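**Flunmont to Replace Pump Controls at Barrios Water Station**

BARRIOS, April – Flunmont will replace the pump controls at the Barrios station under a contract with the Pundiver water district. The work covers 9 pumps and 34 pressure sensors. Each pump will be offline for nearly 60 minutes during changeover, and supply pressure will be held by the Botis reservoir. Night work starts at 10 p.m. Billing is not affected.

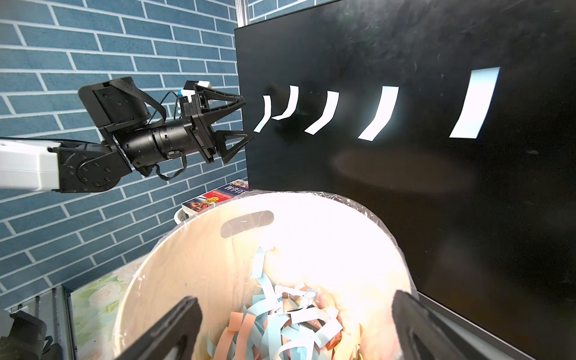 Macario Magaña asked whether the Botis reservoir can hold pressure on the upper streets if two changeovers overlap.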